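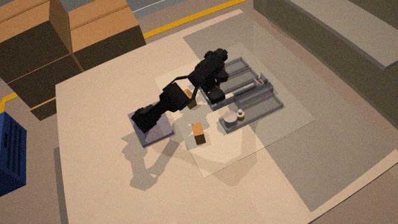 Simulated bench with the arm, the two orange-topped blocks and the grey tray organiser.

New bench rules go live at Galstead

Good news for everyone who has been asking when the simulation guidelines would be ready: version 2 is out, and it's a lovely piece of work! Saulius Kairys and Luminița Sima have been at it since July, and they've boiled a very long wish list down to five pages you can read over a cup of tea.

The main rule is simple. No motion program goes to a real arm until it has passed 300 runs in the simulator, with the light and the starting positions of the parts changed between runs. Hard shadows across the trays are now a required test (Luminița fought for that one, and she was right). Every stop or bump gets logged, even the silly ones, and a second person signs off the log before anything moves to the floor.

Saulius tried the draft on the Ciltovari cell over the summer and ended up with 2,697 logged runs, all of them on Sendbridge for anyone who likes digging through data. I lost a whole afternoon in there and loved it.

Please use the new checklist for any job started after Oct 30, 2024. Older jobs can finish under version 1. Comments go to Luminița, and she would especially like to hear from the Sproģis team about the sign-off step.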